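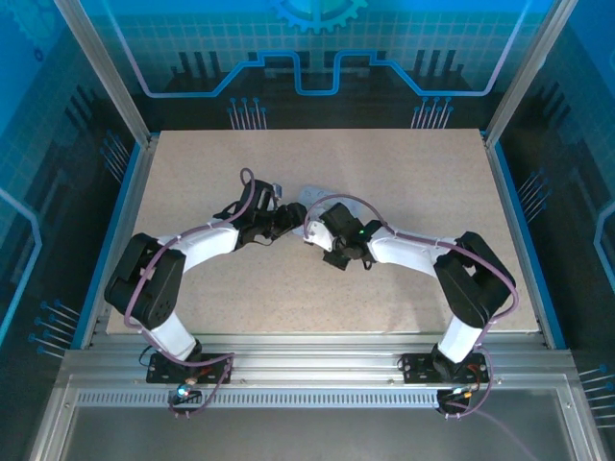 Planning a Small-Crew Film Shoot at Altitude: A Case Study of a Short Documentary Production

Final Project Report
Department of Media Production
Submitted by Jamila Kanagaratnam
June 1, 2020

1. Introduction

This report describes the planning, filming and delivery of "Gernetti," a short documentary about a mountain hut and the family that has run it for three generations. The film was produced as a final-year project and runs 29 minutes in its finished form. The report is concerned mainly with production management. Questions of style and editing are discussed only where they affected the schedule, the budget or the equipment list.

The Gernetti hut stands at 4,000 meters and can be reached only on foot. The nearest road ends at the village of Au, where the crew was based before and after the shoot. All food, fuel and equipment for the hut is carried up by porters or by mule during the summer months. The principal filming took place in August, when the trail is normally free of snow.

2. Aims

The project set out to answer a practical question: how much of the working method used by a full-size location crew can be kept when the crew is reduced to four people and every item has to be carried? Student handbooks on location filming tend to assume a vehicle, a power supply and a place to store cases overnight. None of these was available above Au.

A second aim was to produce a set of planning documents that could be used again by other students in the department. These are the load list, the daily call sheet, the weather decision sheet and the battery log. Blank copies are held in the department office.

3. Pre-production

3.1 Research and permissions

Research began with letters and telephone calls to the hut. The family agreed to be filmed on two conditions. No guest was to be shown without giving consent, and the kitchen was to be left clear during the evening meal. Both conditions were written into the location agreement. The second had a larger effect on the schedule than expected, as the evening meal takes up most of the last usable daylight.

Permission to film on the trail was granted by the village office in Au. The application required a route map, proof of insurance and the name of a local guide. Processing took 30 days, and travel could not be booked until it was complete. Future applicants are advised to submit the form before the script is final, as the office does not ask to see a script.

3.2 Crew

The crew consisted of a director, a camera operator, a sound recordist and a production manager. The author served as production manager and also as second camera operator on three of the shooting days. A guide from Au joined the crew for the walk in, the walk out and any filming away from the hut.

Each crew member completed a first aid course and a medical questionnaire. Altitude was treated as the main health risk. The plan called for two nights in Au and two nights at a lower shelter before going up to Gernetti.

3.3 Equipment

Equipment was rented from Fillano, a rental house that offers a student rate. The package was built around one main camera body and one lighter body that could serve as a backup. Three lenses were taken. A heavier zoom lens was on the first version of the list and was removed after a test walk with full packs.

The full load was divided into packs so that no person carried more than 30 pounds. Personal clothing and sleeping bags were included in this figure. Tripods were the most difficult item to place. The solution was to take one full-size tripod, sent ahead by mule, and one small tripod carried by the camera operator.

Sound equipment consisted of a recorder, one boom microphone and two wireless sets. Wind protection was given more space than is usual in a package of this size. This decision was supported by the results, and very little dialogue recorded outdoors had to be discarded.

4. Production

4.1 Power

Power was the tightest limit on the shoot. The hut has a small solar system that supplies the kitchen lights and the radio, and the family allowed the crew to use it for two hours each afternoon. The remaining charging was done with folding panels laid out on the south side of the building.

Batteries lost charge quickly overnight. After the first night the crew began to keep them in sleeping bags, a common practice among mountain crews that had been left out of the planning documents. It has now been added to the battery log as a standing instruction.

4.2 Weather

A decision on the day's filming was taken each morning at the hut door, using the weather decision sheet. The sheet lists wind, visibility, forecast and the condition of each crew member, and any one of the four could move the day indoors. The guide had the final word on all movement away from the hut.

Two planned days were lost to cloud. The first was used for interviews, which had been scheduled for later in the week. The second was used for recording room sound and for filming bread being made. Some of this material appears in the opening of the finished film.

One sequence, a crossing of the Flullitz ridge at sunrise, was attempted once and abandoned before the ridge was reached. The wind was above the limit set on the sheet. The sequence was not rescheduled, and the script was changed so that the ridge is seen only from the hut terrace.

4.3 Data handling

Footage was copied each evening to two drives, which were stored in separate packs. Cards were not erased until both copies had been checked. The process took longer than planned, largely because the laptop had to share the afternoon power. On two evenings only one copy could be completed before the battery ran out, and the second was made the next day. No footage was lost.

5. Post-production

Editing was carried out in the department's edit rooms. A first assembly ran well over the intended length. Most of the cuts were made to the walk in from Au, which had been covered in more detail than the story needed. The interviews were translated and subtitled with the help of a language student, and a draft of the subtitles was sent to the family for correction.

The family asked for one change – the removal of a comment about a neighboring hut – and this was made.

6. Budget

The project stayed within the sum approved by the department. The largest items were equipment rental, insurance, and guide and mule fees. Spending on food was lower than planned, as the family provided most meals at the guest rate. Spending on travel was higher, owing to excess baggage charges on the outward journey. These charges should have been foreseen, and a separate line for them has been added to the budget template.

7. Evaluation

The first aim was met in part. Call sheets, sound reports and the double backup were kept up throughout, with the exceptions noted in section 4.3. Continuity notes were not. With four people it proved impossible to assign them to anyone who was not already handling equipment, and the gaps in the notes caused delays in the edit.

The author's double role also requires comment. On the days when the production manager was operating a camera, the battery log was completed late or from memory. It is recommended that the production manager on a crew of this size should not operate a camera on any day when the crew is away from base.

The rest period built into the walk in was effective. One crew member reported a headache at the lower shelter and was well enough to continue after the second night. It is recommended that this period not be shortened to save money.

8. Recommendations

Apply for trail permission before the script is complete.
Carry out a test walk with full packs before signing the rental agreement.
Budget separately for excess baggage.
Store batteries in sleeping bags overnight from the first night.
Agree on meal times with the hosts and draw up the shooting schedule from these.
Record continuity by voice memo if no crew member is free to write.

9. Acknowledgments

The author thanks the family at Gernetti, the village office in Au, the staff of Fillano and the members of the crew. The load list is based on an earlier version prepared by students of the department for a winter shoot and is used with their permission.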